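Shared Laundry Room at Skirkell House to Reopen With New Equipment

SKIRKELL HOUSE, 11/03/2020 — The Residents' Office is pleased to announce that the ground-floor laundry room will reopen this month following the replacement of its flooring and shelving. Two additional drying racks and two folding tables have been installed, and over 25 storage baskets have been ordered from Grovitz for common use.

Residents are asked to return baskets to the shelves when they have finished folding. Items left in the room will be held at the front desk for seven days, after which they will be passed to the Trajkovski clothing exchange.

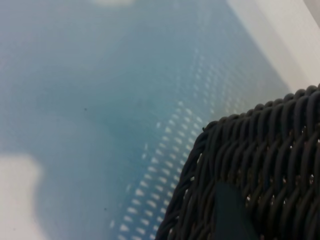 Delicate garments should be washed in a mesh bag and dried flat. Detergent may be kept on the lower shelf, provided that the bottle is closed and marked with an apartment number. Powder spilled on the tables should be wiped up with a damp cloth.

Roos Meijer of the Residents' Office will continue to manage the booking sheet. Evening times may be reserved by one household at a time — requests for a second booking on the same evening will be placed on a waiting list.

Questions about the new racks may be sent to Si-eun Son in Building Services. The former coin box has been removed, and laundry cards are available at the front desk during office hours.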